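Adhesive hooks by the front door — keep falling off, what am I doing wrong

mudlark_34
Posted 10 September 2021
Right, quick one. Moved into the Sekville flat in the summer, rented, can't drill. Keys keep going missing so I want hooks on the bit of wall by the door. Tried the Jorklow clear ones, three came down in a week, took paint with them. Landlord will go spare. Anyone had any luck?

tansy
Did you wipe the wall first? Meths on a cloth, leave it to dry, then press for a good minute. Then leave them overnight with nothing on. Everyone skips that bit.

mudlark_34
wiped it with a damp cloth. so no

boxroom
It's the paint. Cheap matt, nothing sticks to it. Don't put hooks on the wall at all, put a panel up and stick the hooks on that. Did ours in November, not moved since.

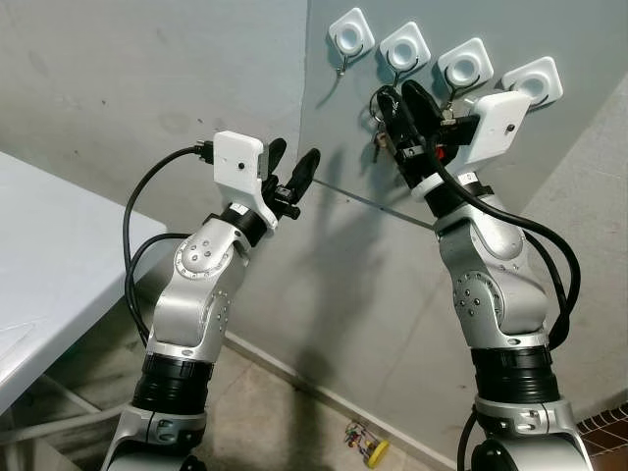
Ours cost 34 quid for the lot, panel from Wustach plus a pack of hooks. Keys were the whole point for me, I was late for work twice hunting for them. Pale grey panel, four dark metal hooks on white square mounts in a row, and you can see the keys on the second one. Spares go in a drawer, dont hang them by the door. Leave a decent gap between hooks or your coat sleeve drags everything off when you go past.

tansy
Looks tidy. But how's the panel held up? If it's stuck on you've just moved the problem along.

boxroom
Strips, the wide sort, all the way round the back. Much bigger area so it holds. Same wall, same paint.

greybeard_lou
Disagree with all of this sorry. Four hooks is asking for trouble — give people hooks and they hang bags on them. Bowl on a shelf. Had the same bowl for years, keys go in, done.

boxroom
Bowl fills up with batteries and receipts within a fortnight. Ask me how I know

greybeard_lou
Then empty it??

tansy
Bowls are fine if you live on your own. Three of us here and it was a heap. Hook each, problem gone. Square mounts are better than the little round ones as well, more sticky to them.

mudlark_34
Got no shelf so bowl's out. What about the Yoshida magnetic strip, anyone? Seen it for 115 in the homeware place which seems mad for a magnet

boxroom
115!! No. Get the panel.

greybeard_lou
Magnet's no good anyway, half my keys are brass. Wont stick.

tansy
The ring would though, they're normally steel.

greybeard_lou
Mine isn't.

mudlark_34
ok going with panel and hooks, meths on the wall first. Does it matter how high? Other half is a lot shorter than me

tansy
Her shoulder height, not yours. And not right behind the door or the handle will catch them.

mudlark_34
good point, it would of been right behind the door. Off to measure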